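4.2 What the forklift drivers told us about refresher training

I went into the Fullcombe interviews expecting complaints about the length of the refresher course, and I got a few of those. What I heard far more often was that the course covered the wrong things. Of the 69 drivers who filled in our survey, 11 said they had changed something in their daily driving after the last refresher. I had hoped for a lot more than that, and so had the site managers!

Most of the talks took place in the break room at the Strand depot, between shifts, with people eating and coming and going (my recordings are noisy, sorry to whoever transcribes them next). Drivers opened up once they saw I wasn't holding a clipboard. One told me he could pass the Fledus written test half asleep, but had never once been shown how to back down a wet ramp with a tall load. Another had moved over to reach trucks in August and was still waiting for anyone to watch him drive one.

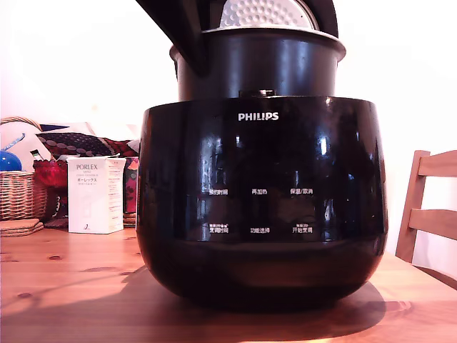 Figure 5. Table in the break room, Strand depot.

The ramp came up again and again, so I went back through the near-miss log with that in mind. Reversing on a slope was behind more entries than speeding was, yet the refresher gives speeding a full hour and slopes a single slide. The Fleltov depot uses the same slides and its log leans the same way, though it keeps looser records and I wouldn't push that comparison very far.

We then tried a shorter session with four drivers at a time, out on the ramp, using their own trucks. I liked it a lot, and the drivers seemed to as well – they argued with the trainer, which I had never seen happen in the classroom. Whether it shows up in the log is a separate matter, and I come back to it in section 5.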